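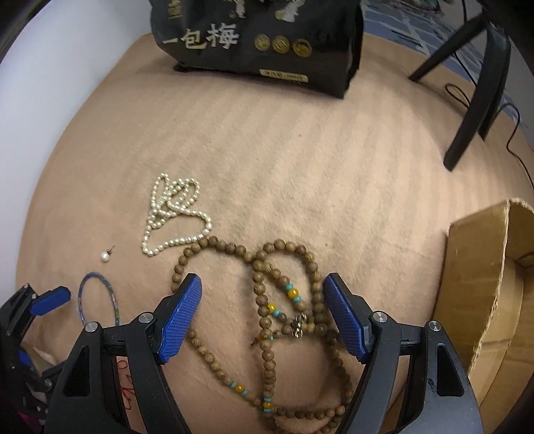 How long does it take to sort out one person's jewellery?

Six evenings so far, going by this September, and the last of those was mostly spent untangling.

I had allowed an hour. I wrote it in the margin of the list on the fridge, "jewellery, 1 hr", between descaling the kettle and ringing Collow about the gutter. The kettle is done. Collow has not rung back, and I have begun to suspect that the gutter will outlive the firm.

The fleecy cloth was my one good idea. I started on the bare table, on the first evening, and spent a good part of it listening to beads roll off and under the radiator. On the cloth nothing rolls. It stays exactly where I drop it and gathers fluff, and I can live with fluff. I can't live with crawling about under a radiator at ten at night with a torch in my mouth, calling a bead names.

Pearls tonight. I had been putting them off. There's a small white string that bunches itself into narrow loops at one end however it is laid down, as if it were still in the tin. I got the lower part to open out and lie nicely. The upper part declined. I left it up against the big wooden strand, which I bought from a stall in Ivanyshyn when I was going through a phase of large beads and, I think, large scarves. I have never once worn it without somebody asking if it was heavy. It isn't. It does clack on the edge of a desk, so I gave up taking it to work after the second meeting.

I still call them pearls, all of them. Whether any ever met an oyster I couldn't say, and the receipts are long gone. I tried the tooth test that everybody's aunt swears by, rubbing a bead along my front teeth, and learned that I don't know what gritty is supposed to feel like. Then I did the other strand and thought that one was grittier. Then I did the first again and it was grittier than the second. Stopped there and washed my mouth out.

The black packet was up at the back all evening, with its three big characters, two in gold and the last in silver, that one being plum. It has very smart packaging. Half my necklaces are kept in worse. I told myself that I'd allow myself an interval when the white beads were done, then that I'd have the interval first, and then I read the insurance leaflet for a while, so I suppose that was the interval.

The insurance leaflet is how all this began. The renewal came from Onero at the end of August with a form asking me to list "items of personal adornment", and I thought, well, that's quickly done. The form has 15 lines. I have used up 6 and got no further than earrings. There is a column for "approximate age" and another for "provenance", and I have been writing "old" and "Ivanyshyn" in them with growing confidence. Where I really don't know I put "gift". It makes me sound better liked than I was.

The premium has gone up to £141 a year, for contents that I now know, item by item, not to be worth very much more than that. I find I don't want to ring them up and say so.

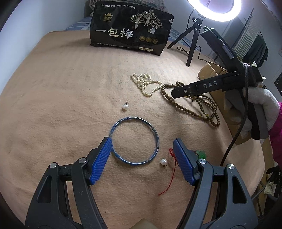

Small things, mostly round

The blue bangle came out well after supper, and I was pleased to see it, having told several people that I'd lost it on the ferry to Anier. I had told it as quite a good story. There was a rail in it, and a gull. I can't now wear the thing in front of anybody who has heard about the gull, so it will have to be kept for strangers.

It's a lovely blue, though, all mottled, and under the lamp it shines along its curves like something that has just been polished, and I can promise it has not. I put it down flat on the cloth and gave it some room. It still goes over my hand if I fold my thumb in and think about something else. Coming off again is another matter and involves washing-up liquid.

The pearl earrings are both accounted for. I mention it because they have spent most of their lives apart, one in the dish by the bed and the other in coat pockets, and I'd got used to thinking of them as two separate single earrings that happened to look alike. I laid them out near the bangle and they still managed to face opposite ways, one with its pearl at the bottom and the other with its pearl at the top. I have put them on the form as a pair. It looks very settled, written down.

Red cord: looped, knotted, one tail. I don't remember what it was for. It has been in the box for so long that throwing it out would feel like a decision, and I had made enough of those over the bead situation. It went on the cloth with everything else. I did try to find a line for it on the form and got as far as writing "cord" before seeing how that would look to a loss adjuster.

The green pendant is the one I mind about, a small see-through green thing with its bit of dark reddish cord. My grandmother gave it to me and told me it would be good for my digestion, and I have never known how. Under "provenance" I put "grandmother". Under "value" I wrote a figure, crossed it out, wrote a larger one, crossed that out too, and there is now a small hole in the form. I may have to ask Onero for another, and start again at the earrings.

The cream pearls I left heaped. One wide loop is open at the side and the rest is a muddle, and I have decided that is a finish. If I go at it again tomorrow I shall only pull something and be back under the radiator.

Half past eleven. Shoulders sore, tea cold, cloth covered in bits of nothing that I keep taking for beads and picking at with a fingernail. The brooches are still in the wardrobe in the biscuit tin and I haven't so much as lifted the lid. On the fridge I have changed "1 hr" to "ongoing", same as the gutter.

Must remember: new form, washing-up liquid, Collow again before nine when they might pick up.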